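About Fallwood

Home / About Us / Classes / Supply Shelf / Find Us

Who we are

Fallwood is a small bookbinding and paper repair school. Two rooms over a tile shop on Studgate, up the back stairs, green door. We teach evening and weekend classes to adults, mostly beginners, and we fix books for people who bring them in. That's pretty much the whole business.

Started out as one table and a borrowed press. Then a waiting list, then a second table, then the lease on the room next door when the tailor moved out. Still small. Want to keep it that way, classes are capped and will stay capped.

What we teach

Beginner course is 3 evenings. You fold, you sew, you case in, you go home with a blank book that opens flat. Everyone's first one is a little crooked in the spine. Fine. Second one is better.

After that you can pick: long stitch, Coptic, boxes, paste papers, or the repair course. Repair is the one people come back for. Torn pages, loose hinges, cookbooks that lost their covers sometime around the third owner. We use wheat paste and Japanese tissue, all of it reversable. No tape. Please no tape. If you have already used tape bring it anyway and we'll see.

The leather class runs once a year, in November, and fills early. Email to get on the list.

Tools and materials

All included in the course fee. Bone folder, needles, awl, thread, board, cloth. You get to keep the folder and the needles. If you want your own kit after, the supply shelf by the door has most of it at close to what we pay. Our board and book cloth come from Nadar, who have been good to us since the start and will cut to size if you ask nicely. Thread is waxed linen, a few weights, colors change depending what came in.

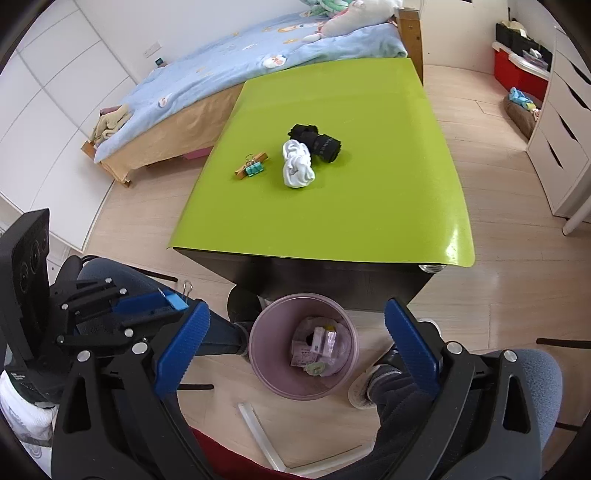
Paper makes a mess, so a word on how the rooms work. Every class ends with ten minutes of clearing up, all of us, teacher too. Trim goes in the scrap drawer if it's bigger than your hand, everything else is trash. We like small bins, the little pink round one kind of size, so they get emptied before they turn into a problem. Bright covers on the work surfaces too when we can, lime green is great, a dropped needle shows up right away. Wear what you like, jeans are good, paste washes out. Glue (PVA) does not. Aprons on the hook if you want one.

Repairs and commissions

Bring the book, don't mail it, not until we've talked. We look at it with you, give you a price on the spot if it's simple, by email if not. Turnaround is slow. Two months is normal, longer before the holidays. We do not do rush jobs any more, tried it, hated it.

Oldest thing we have worked on was a sermon book from 1660, calf binding, front board hanging by one cord. Most of what comes in is much younger than that. Family bibles, dictionaries, kids' picture books, a lot of Vuditz field guides where the glue dries out and the pages drop in clumps. Those we can do practically in our sleep.

Things we won't take: mold (we keep the paper clean for everyone else's sake), photocopies, anything you'd need an actual conservator for. We'll tell you if it's that and point you to one.

The library

We have 400 books on bookbinding and paper in the back room, and members can borrow two at a time. Half were donated. Catalog is a binder on the top shelf, not online yet, it's on the list. If you have had one of ours since last year please just bring it back, no questions.

Membership

$200 a year. Gets you open bench hours, use of the presses and the board shear once you've been checked out on it, library borrowing, and 10% off the supply shelf. You need to have done the beginner course or show us something you've made. Not strict about what.

Getting here

Studgate, above the tile shop. Street parking is free after six. Stairs only, sorry, we know. For anyone who can't manage them we do a few classes each year on the ground floor of the church hall two doors down, same price, same teachers, just ask for dates.

Fall class dates go up on 15th July at noon. Beginner spots usually go first so set a reminder. Classes are non refundable inside a week but you can send a friend insted.

Questions, use the contact form. We answer in the evenings mostly.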